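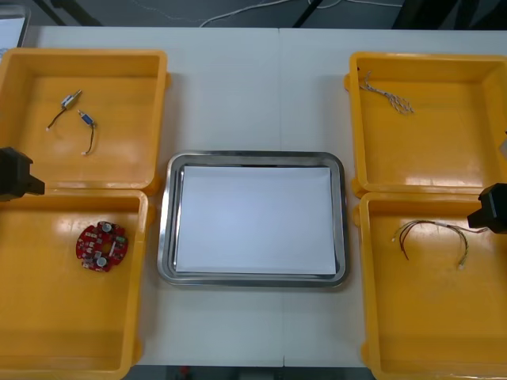
Rosaire Morin

September · 2 min read

Sunset clause

A sunset clause is a line in a law that says when the law, or part of it, stops having effect. If the people who passed it want to keep it going, they have to come back and vote again. I've been fond of these things for years, ever since I had to read the Dirkley Ferries Order from end to end (all 101 sections of it!) and found the expiry date tucked into a schedule at the back.

Clauses come in a few sorts. Some kill off the whole act on a set day. Some only end a power, such as a minister's right to set fees, and leave the rest standing. Others wind up a public body, and those are the ones that cause the rows, as a body with offices and staff tends to argue for its own survival — loudly, in my experience.

The Horka Water Board is the case I know best. It was set up for six years with a staff of about 400 and had to be renewed by a full vote of the assembly. It got through the first time with hardly a speech. The second time Hauke Vogler, then the member for Darka, asked to see the accounts, and the renewal was cut to two years and the board lost its power to fine people.

A review clause is a weaker cousin. It makes somebody write a report by a certain date, but the law carries on whatever the report says. The two get muddled all the time, even in official summaries, so check the wording: "shall cease to have effect" is a sunset, "shall be reviewed" isn't.
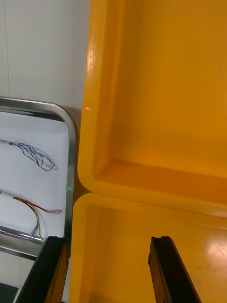 What happens to a licence granted under a law that has expired?

It depends on the saving provisions, which usually let a licence run until its own end date. Where there aren't any, the general law on expired acts applies, and that differs from place to place.

In Srour the saving provisions are kept in a separate act, which is a nuisance to find.

Related articles
Review clause
Saving provision
Horka Water Board
Delegated powers
Dirkley Ferries Order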